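Humanoid stops dead with its hand out at the shoe rack. What am I missing?

Posted by Maeve Ó Flaithearta, Nov 30, 2024

We've been teaching our humanoid to tidy slippers onto a two-shelf rack, on the theory that someone in the building ought to. It was fine through September. Now it picks one up, gets it most of the way to the shelf and faults: right wrist over torque, error 38, arms locked.

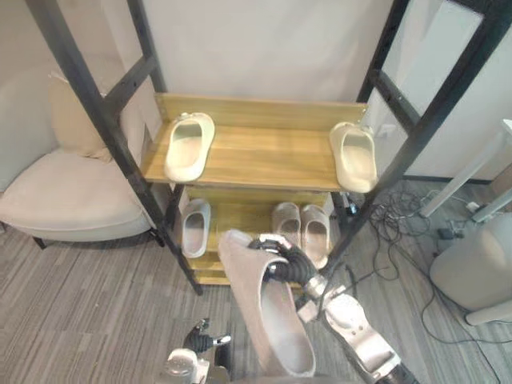 I've swapped the wrist cable and re-zeroed the joints. On the last run it locked up 23 times, which is a better work ethic than it shows for slippers. The left arm does it too, though less often.

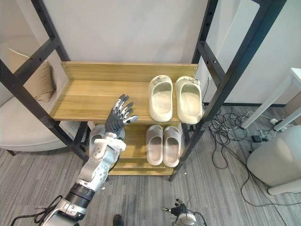 Left hand up at the top shelf, beside the cream pair.

Is this a dying motor or am I being thick? Control software is Niltelon, if that matters.

Flillow

Motors are cheap, just replace it. Had the same on mine and a new one fixed it. Or it might have been the firmware, I did both that arvo.

Vicente Ledesma

Please don't buy a motor yet. Two wrists complaining at the same rack makes me look at the rack. If your planner has the shelf even slightly lower than it is in real life, the hand leans on wood it believes is air, and the torque limit does its job. Measure the shelf again and check the side rails and anything screwed on nearby made it into the collision model. Ours was missing a bracket and we blamed the gearbox for nine days. 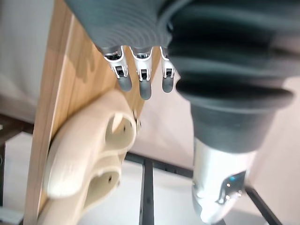
Fingertips near the screw on the cream-coloured holder.

A screw head like that one won't be in your model unless somebody put it there. I'd add a fat margin.

The other thing is what the arms do after the fault. If yours go limp when you clear it, keep your own hands out from underneath, and get the e-stop off the floor and into someone's palm before the next run. 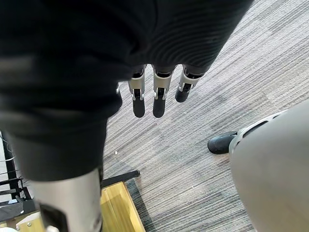
Hand hanging over the carpet, shoe to the right.

Start at a quarter speed with no slipper. If it still throws 38 with the rack moved right away, then I'll apologise to Flillow and you can go motor shopping.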